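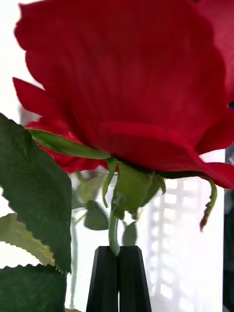 August 23, 2018

Woke at five with my tongue stuck to the roof of my mouth and the window open onto whatever it is the neighbors burn. Lay there doing the arithmetic of the move again. The van from Kundwood wants 600 for the day plus mileage, and the mileage is where they get you. 1,434 miles to Kella. I looked it up three times in case the road had gotten shorter.

Made coffee in the saucepan because the coffee maker is in a box marked KITCHEN 2, and KITCHEN 2 is under BOOKS M TO R, and I am not a strong woman before seven.

The books are the trouble. I have told everyone I'm getting rid of half. So far I have gotten rid of a tax guide from 2009 and one of the two copies of a novel I didn't like either time. The rest I keep opening. Yesterday I sat on the floor for ninety minutes with a field guide to ferns, a plant I have never once tried to identify. At some point my sister called and asked how the packing was going and I said "steadily."

She thinks I should have hired people. She hired people when she left Issa and they wrapped her kitchen trash, with the trash in it, in four layers of paper and delivered it to her new address in perfect condition. She tells this as a story in favor of hiring people.

Urho Juntunen came by at ten to look at the piano. He walked around it twice, hit the low A, and made the face of a man at a funeral for somebody he owed money. He'll take it for nothing. I had been hoping for 90 dollars, just so I could say I sold a piano. We settled on nothing and he gets the bench too. He did bring a jar of pickled herring, so I suppose that's what it went for.
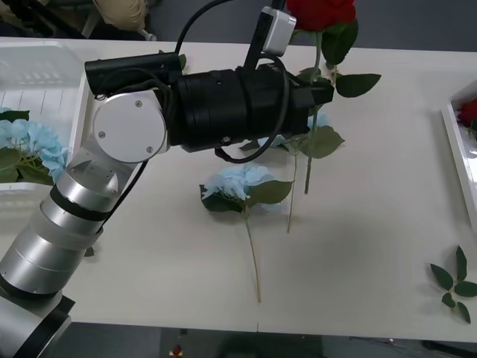 4 min read

Afternoon. Lunch was the herring, out of the jar, with a plastic fork. It was very good and I resent that.

Went through the desk drawers. Found: my old library card from Munach, a key to nothing, the letter from D. that I thought I'd burned in June and had apparently filed under Insurance. Read it. It isn't as cruel as I've been telling people. It's mostly about the gutters. I've gotten years of sympathy out of that letter, and here he is worrying about downspouts.

Put it in the box with the tax things. Took it out. Put it back.

The landlord stopped in to discuss the deposit, meaning he stood in the hall looking at the ceiling and breathing through his nose. He believes the crack over the bathroom door is mine. I told him it was there when I came, and he said he'd have to check his notes. He has never in eleven years written down anything I told him, including the leak.

Too hot to do the closet. Did half the closet. Owned, at some point, four raincoats.

Mother called after supper to ask if they have dentists in Kella. I said I believed so. She said to get my teeth looked at before I go, in any case, and then told me about her own teeth until it got dark.

Must call the gas company. Must find the lid to the saucepan.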